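Notes on the second round of household collection

Posted December 2, 2023

The second round of Werura closed at the end of October, and I have now had enough time with the recordings to set down some remarks. These are my own views and should not be read as the position of the wider group. Readers who followed the first round will know that it was conducted almost entirely in our own premises, on two benches, with objects we had bought for the purpose. The results were tidy and the policy trained on them was poor in any kitchen it had not met before.

For the second round we moved the work into private homes. Operators carried the hand-held gripper from house to house and recorded short demonstrations of ordinary tasks: taking a piece of fruit from a box, putting it back, moving a jug to one side. In total we gathered 3,409 demonstrations in 13 homes. After review, 1,704 were retained for training. I am aware that this is a severe rate of rejection, and Trinidad Villalobos has argued in our meetings that it was too severe. She may be right with respect to the slower recordings, many of which I marked down for hesitation when the grasp itself was sound.

The written protocol was revised twice during the round. The first version asked operators to clear the table before starting. Aurelio Moya objected to this on the grounds that people do not clear their tables for a machine, and the instruction was withdrawn. The second revision concerned the opening of the fingers. Operators are now required to begin each demonstration with the fingers apart and to hold that position for a moment before approaching the object. Without this pause, the start of the motion is difficult to label, and the labelling staff were guessing.

Fruit has proved a more useful category than I expected. It varies in size and firmness, it rolls, and every household has some. The difficulty lies in the container. A box with high sides restricts the angle of approach, and a less experienced operator will tend to press a finger against the wall of the box and drag. 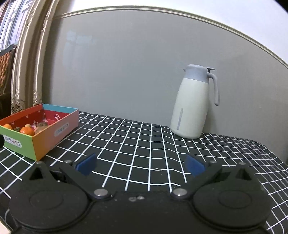
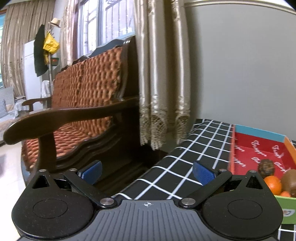
Oranges in the first view, a mandarin and a kiwi among the fruit in the second, with the box on the grid cloth in both.

On the matter of labelling, we continue to use Jelia, with some reservations. It handles long recordings well, but its treatment of failed grasps is crude. A demonstration is either accepted or discarded, and there is no provision for one in which the operator misses, corrects and succeeds. We identified 194 of these in the second round and set them aside by hand. Sekar Mandagi is preparing a separate category for them – I consider this the most valuable part of the autumn's work, as a system that has only seen clean grasps has no example of how to recover from a bad one.

There remains the question of the operators themselves. Too large a share of the retained material comes from two people, both right-handed and both quick. Bernadette Moulin has proposed a limit on the number of recordings any one operator may contribute per home. I support the proposal, although it will slow the next round and the scheduling is already awkward.

Homes for the third round are being arranged now. I have asked that each be visited at more than one time of day, and that the operators record which hand they used on every sheet. The sheets from Carrasco are still outstanding.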